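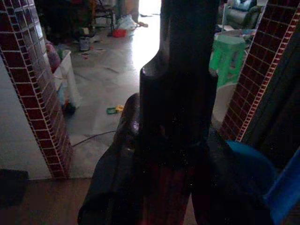 Marska Sanded Grout, Bright White, 7 lb. Tub

Item no. 328. Made for Fellonthorpe Tile Supply.

Cement-based grout for floor and wall tile, indoors or out. Fills joints from 1/8 to 1/2 inch. For narrower joints, order Marska Unsanded. Mix with clean water only. Do not add lime or plaster.

The white is a true white, a shade brighter than Davley White, and the two should not be mixed on one job. It shows up strongly against dark tile — order a sample stick first if you want a softer line.

Mixing: add powder to water, stir to a thick paste, let stand 10 minutes, then stir again. Do not add more water after that. Work in small areas and wipe off the haze with a damp sponge before it hardens.

Foot traffic after 24 hours. Seal after 72 hours. Acharya Penetrating Sealer is sold separately.

Not for pools, steam rooms or joints that move. Use matching caulk at inside corners and where tile meets a door frame.

Color may vary slightly between batches. Check the batch number on the lid and blend tubs dry if they differ.

Sold by the tub or by the pallet. Unopened tubs may be returned within 30 days. Store dry, off the floor, with the lid closed.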